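Nerkent Pub Table Covering — Green, Cut to Length

Product code 742
Sold by the meter. Minimum order 2 meters, up to 100 meters on a single roll.

Nerkent is a heavy cloth covering for dining tables, function room trestles and buffet counters in pubs, inns and small hotels. It is woven in polyester, dyed before weaving, and supplied without a hem. The cut edge is heat sealed and will not fray in normal use. A hemmed version is sold separately under the name Matance.
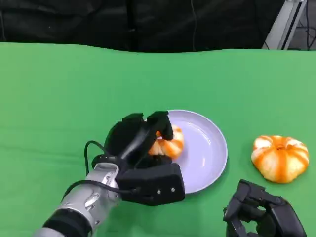

Nerkent ships folded as standard. Lengths over three meters can be rolled on a card tube if this is requested when the order is placed. Folded stock arrives with fold lines, and faint horizontal creases like those across the left part of the cloth in the photo are normal on a table that has been laid without pressing. They can be removed with a warm iron on the reverse side. Do not use steam on the sealed edge.

Fitting

Measure the table top and add the drop you want on each side. For bar meals, most houses use a short drop so that the cloth stays clear of customers' knees. For carvery and function tables, a drop to the floor hides stacked crates and trestle legs. Cloths can be clipped or left loose. Clips should be placed at the corners first, then along the long side.

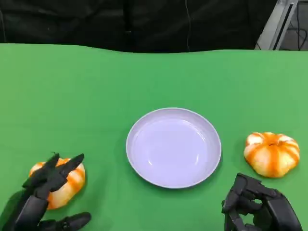
Where two tables are pushed together for a party booking, use one continuous length. An overlap at the join makes a ridge, and stemmed glasses will not stand level on it. If an overlap cannot be avoided, place it under the centerpiece.

Care

Machine wash warm with similar colors. Do not bleach. Tumble dry low or line dry. Gravy, beer and red wine should be blotted while fresh and rinsed in cold water before washing. Candle wax should be left to harden and then lifted with a plastic scraper. Allow for slight shrinkage in the first wash — we advise adding 3 percent to the finished length. 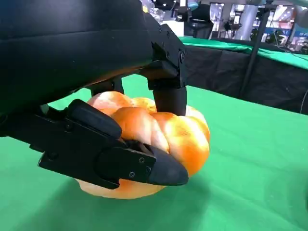

Product 742, table setting, close view.

Color

Green is the only shade held in stock. Burgundy and navy are woven to order in August and must be reserved beforehand. Dye lots vary, and we do not guarantee a match between rolls bought at different times. Order the full quantity for one room together.

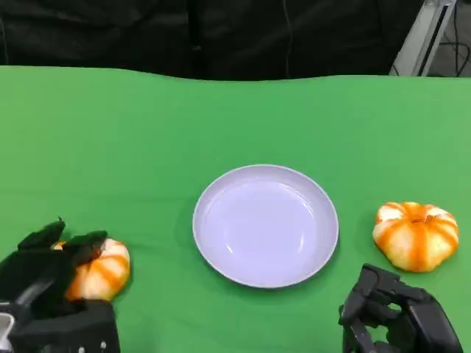
The Zarkia backing felt is cut to the same width and is recommended for older tables with uneven boards. It reduces noise from crockery and protects varnish from hot dishes. Without backing, the cloth follows whatever is under it and can settle in soft wrinkles, though a wide-rimmed plate and small seasonal decorations, such as the striped pumpkins shown, can be set on it as usual. Felt is priced by the meter and is not machine washable.

Samples and trade orders

Swatches are free to licensed premises. Trade accounts are handled by Cameron Mowat at the Zakaria warehouse. Cut lengths cannot be returned unless faulty.

Page revised 28 December 2024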